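Double-drum washers — quick tips before you ruin a sweater

Had one of these stacked two-drum machines a while now, 4 loads a week minimum. Writing down what works. No particular order.

Sort first. Big drum gets towels, sheets, jeans. Small drum gets socks, underwear, baby stuff, anything delicate. Don't cram the small one. If you have to push to shut the door, take two things out.

Check the top drum before loading. All the way round, hand along the inside. Single socks and dishcloths stick up there and you won't spot them till they've dyed something.
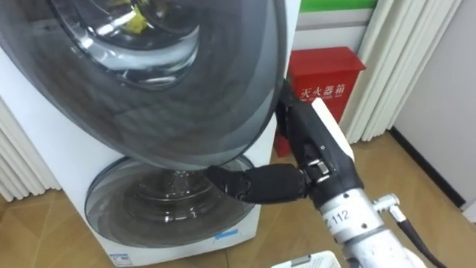

Top door open, something small and yellow in the drum, water in the lower one.

Detergent. Less than you think, espescially in the small drum. I use 2 teaspoons of the Brirus liquid down there and it's plenty. Too many suds and it keeps rinsing forever. Powder clumps on short cycles so skip it.

Door seals — wipe after the last load of the day. Old T-shirt, fold of rubber at the bottom, done. Leave both doors open a crack overnight. Not if you have a toddler or a cat, then just an hour while you're in the room. 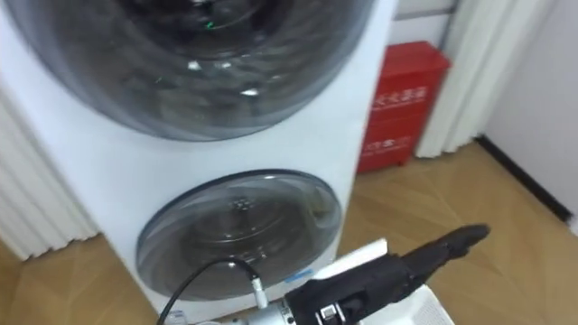
Spin speed matters more than temperature for most things. 700 is fine for knits and anything with a print on it, go higher for towels. Glass doors are handy here, with dark tinted ones like these you do have to get up close, and the reflections don't help. Use a flashlight if you want to see whether the load has balled up on one side. Balled up = pause, drain, open, shake it out, start again. Don't just let it bang.

Filter. Once a month, more if you have a dog. Shallow tray under it, towel under the tray. Coins, hair ties, one time a Kovby loyalty card from the Ganitville store, still scanned fine.

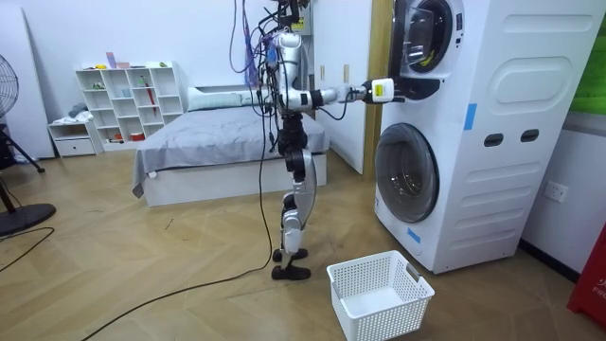
Floor under the machine, same day as the filter. Dry mop along the front and down the sides, then feel for damp. Wood floors swell if you miss a slow drip. Check the hoses at the back while your at it, hand tight plus a quarter turn.

Smell won't go? Empty hot cycle, both drums, one after the other. Cup of white vinegar in each, no detergent. Wipe the glass after. I do mine Tuesday mornings when there's no laundry waiting.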